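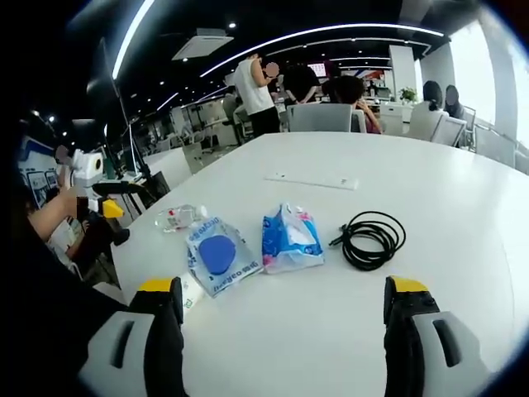 Packets and a coiled cable on the white table.

Small Parts and Packaging: Clearing the Shared Tables

The white tables on the Nimri floor are used for short jobs, and small items collect on them faster than anywhere else in the building. Most of it falls into two groups, film packaging and cables. The revised procedure applies from September and replaces the sheet taped inside the Pladow cabinet.

Film packaging. Separate clear film from printed film before disposal. Clear bags without a label go in the film bin. Printed packets go in general waste unless they carry a resin code, in which case follow the code. A bag that still has something in it is stock, whatever state the bag is in. Check the contents, reseal with tape and return it to tray 3. Crumpled clear plastic is hard to see against a glossy top under the ceiling lights, so wipe the table by hand from one edge to the other.

Cables. Coil in a loose oval, following the natural lay of the cable, with the plug end left outside the loop. Do not wrap tightly around the hand. Tight turns put strain on the conductor where it enters the plug, and most of the failed leads returned to Trultero last year had failed at that point. Secure with one hook-and-loop tie. Cables without a tag go on the peg rail and stay there until the Wednesday check.

Paper strips and small cards. Read both sides before discarding. Lot numbers are often printed at one end in very small type. If a strip has a lot number, clip it to the job sheet.

Surface. The tops are gloss finish and show scratches. Use the Mitaslow cloths, slightly damp, with no powder cleaner. Dry the curved edge as well as the flat.

Stock note. The spring count listed 176 cables against 172 on the register. The four extra leads have been tagged and added. Resealable bags are now ordered in boxes of 1,000, stored on the lower shelf of the Pladow cabinet. Mark the box with the month when you open it.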